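Derkum Residents' Board > Water and Utilities > Proposed change to the Carkimby supply

ahn_west
The utility has announced that the Carkimby district will be moved from well water to the Hovisine reservoir in April. The notice states that 4,000 households are affected. It says very little about hardness, treatment or the age of the mains. I would ask members who have read the full filing to post what they know.

northbank2
I have read it. The reservoir water is considerably softer than the well supply. The filing treats this as an improvement, and for kettles and water heaters I accept that it is. My concern is the older service lines. A change in water chemistry can loosen deposits that have sat in a pipe for decades, and the filing gives the subject one paragraph.

Pell Road
With respect, that paragraph refers to an appendix, and the appendix is thorough. The utility proposes to add a corrosion inhibitor and to test at 200 taps before and after the change. I do not think it is fair to suggest that the matter has been overlooked.

northbank2
I have seen the appendix. Testing is to stop after 2 months. Districts of this size should be sampled for a full year -- seasonal temperature alone would justify it. I stand by my earlier remark.

ahn_west
Thank you both. Could someone address what residents ought to do indoors during the changeover?

Hill_Tenant
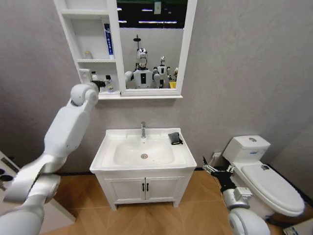
Discolored water is the most likely nuisance, and the usual advice is to run the cold tap until it clears and to delay any white laundry. Households should also set aside drinking water beforehand. Soft water lathers more readily, so people will need less shampoo and soap than they are used to. Bottles kept on open shelves beside the mirror, like the white one and the one with the purple label on the lowest shelf, are easy to reach and easy to overuse. Toilet tanks may collect sediment and can be flushed once or twice when the work is finished.

Pell Road
I agree on all points except the stored water. The supply will not be shut off, and advising people to stockpile may cause needless alarm.

northbank2
A single pitcher in the refrigerator is hardly a stockpile. The written comment period is still open, and I intend to request the longer sampling schedule. Members who wish to add their names may reply below.

ahn_west
Please add mine.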